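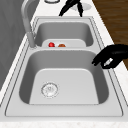 Figure 4. Sink task in the Stoscombe kitchen, seen along the length of the double sink. Two small round food items are in the far basin; neither hand is holding anything.

Research > Reports > Household and Shop Work > Section 5

Print this page | E-mail this page

5. Results on Household Chores

5.1 What was run

The Stoscombe kitchen is a simulated room built for testing chores that people do without much thought: clearing a sink, putting food on a shelf, moving a plate from one side of a counter to the other. The shop-floor tests described in Section 6 were run in a second simulated room, laid out after the packing bay at Van Acker. Both rooms use the same controller, which we call Preren, with no changes between them other than the task instruction.

Across the two rooms we ran 2044 trials. Of these, 1153 were in the kitchen and are covered here. A trial starts with the objects placed by the simulator and ends when the controller reports that it is done, when an object leaves the counter area, or when the time limit is reached. The last two are counted as failures. So is a trial in which the controller reports that it is done and the objects are in the wrong place.

Preren finished 752 of the kitchen trials correctly, a rate of 65 percent. We do not think that is good enough for use in a home. A person who has to check every sink after the machine has been at it has not been saved much work, and one failure in three would mean checking every time. We had expected a higher rate after the April runs, but those used a smaller set of objects and started most of them on the open counter.

5.2 Reaching into basins and shelves

Most of the kitchen failures came at the point of reaching. Picking a piece of fruit off a flat counter is close to solved under our conditions. Picking the same piece off the floor of a basin is harder, because the walls limit the angles at which a hand can come in, and the divider between the basins hides part of what is on the other side. The controller plans from what it can see. When the near side of an object is hidden it tends to close too high, and round items then slip out to the side.

Small round items were the worst group. Long items such as bread rolls were easier, mainly because a grasp that is slightly off center still holds. Plates gave mixed results. A plate on the counter can be slid to an edge and lifted from there, but a plate lying flat on a basin floor has no free edge within easy reach, and in many trials the fingers pressed on the rim without getting under it.
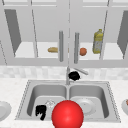 Planning order matters more in the kitchen than in the packing bay. At Van Acker the next part is always at the top of the bin, and the controller has little to decide. In the kitchen it must decide what to move first, and a poor first choice can block the rest of the trial. Cabinet doors are the clearest case. With the wall cabinet over the sink standing open, the bread roll, the orange fruit and the yellow bottle inside are all in view, but a straight path up to them has to stay clear of the door panels on both sides. The end effector, drawn as a red sphere so that its position can be checked against the plan, sits well below the shelf in such layouts, down by the front lip of the sink. Preren often planned the straight path and touched a door on the way. It recovered in some of these trials by backing off and coming in from the middle, and in others it kept pushing until time ran out.

We tried two changes. The first was to penalize contact with any surface that was not the target. Door contacts dropped, but so did the success rate in the basins, where a light touch against the wall is often the only way to get under an object. People do this all the time at a sink - the side of the bowl is used as a stop. The second change was to let the controller pause and look again from a new angle before closing the hand. It helped with items behind the divider and cost time on everything else. The results reported in this section use the second change only.

5.3 Comparison with the Zondside set

The Zondside set was recorded earlier with a single arm and a fixed view, and it has no basin tasks. It does have counter tasks that match ours closely. On those, Preren did as well as the controller that was tuned for the set, and it needed no tuning of its own. The comparison stops there, since nothing in Zondside tests reaching down past a wall or around a divider.

We think sets of that kind have made household work look closer to finished than it is. A counter is the easy part of a kitchen. Dishes collect in the sink, food goes up on shelves and behind doors, and most of the work lies in moving things between those places. The score a controller gets on the counter says little about how it will do on the rest,

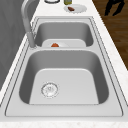

and we would ask that future sets report the two separately. A single average hides the gap. In our own early tables it hid it from us, and we only split the numbers by starting surface when the trial logs were checked by hand.

5.4 Limits

All of the kitchen trials were simulated. There is no running water in the room, the dishes carry no grease, and glass is drawn with thin outlines that are easier to lose than real glass on a real counter but far more forgiving when bumped. We also made no attempt to score how neatly a job was done. A plate set down at the edge of the counter counted the same as one set down in the middle, and a person would probably move the first one.

The trial logs and scoring scripts were frozen in August 2024. Later changes to Preren are not included in the figures given here.

6. Results on Shop-Floor Chores

The packing bay has 4 stations, each with one bin and one tray.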